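Opinion > Student Projects > Laundry Handling

Last updated: December
Reading time: 2 minutes

A student folding project should be marked on its failures first. I say this after reading the reports from the Fernside evening class, where 4 teams were asked to teach a gripper to handle clothes on a bed. Three reported a success rate. One, led by Nayeli Guzmán, reported 17 kinds of failed grasp and gave each a short cause. Hers was the only report I could have built on.

Cloth is a poor subject for a single score. A soft garment has no fixed shape, and a patterned sheet under a patterned garment makes the edge hard to find. A team can raise its rate by using plain towels on a plain table, and the mark scheme as written rewards that choice.

The usual objection is volume - with 4,000 recorded grasps, the odd bad one hardly matters. I disagree. If the same sleeve slips for the same reason, more recordings of it add very little.

My proposal is modest. Give six marks for the failure log, take them from the presentation, and require every team to work on a real bed with real clutter. The tutors can settle the details before the next intake.
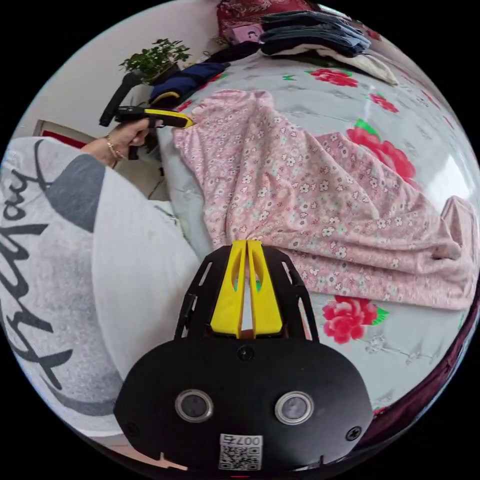
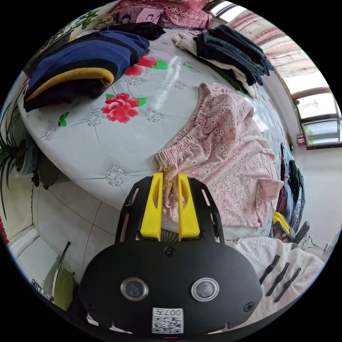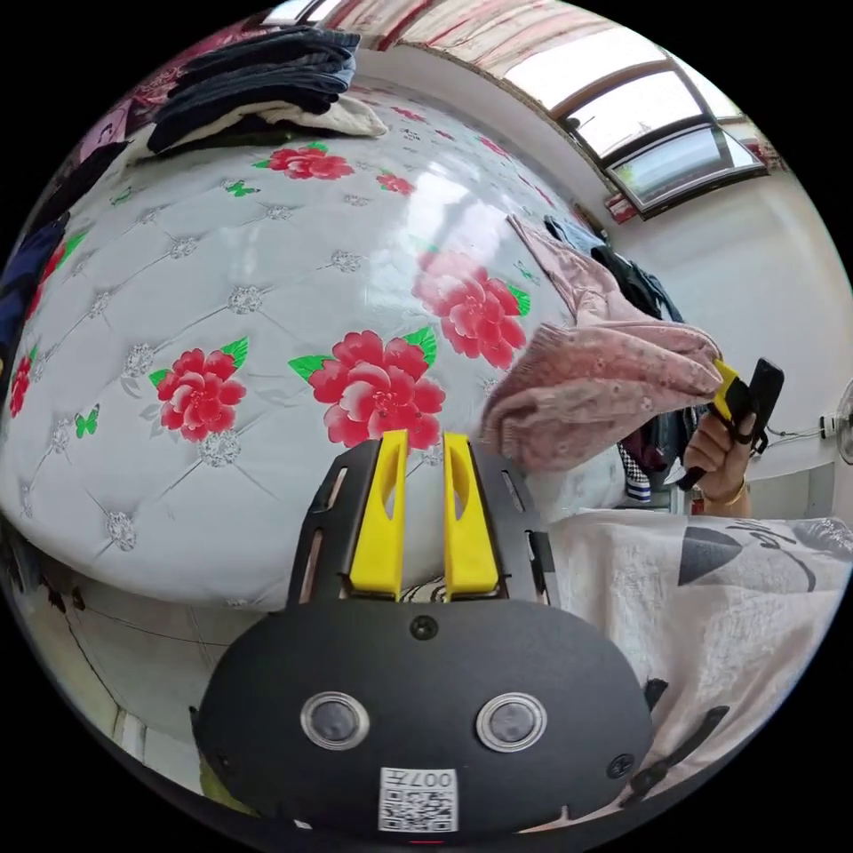

Hand-held grippers and pink patterned clothing on a flowered bed cover.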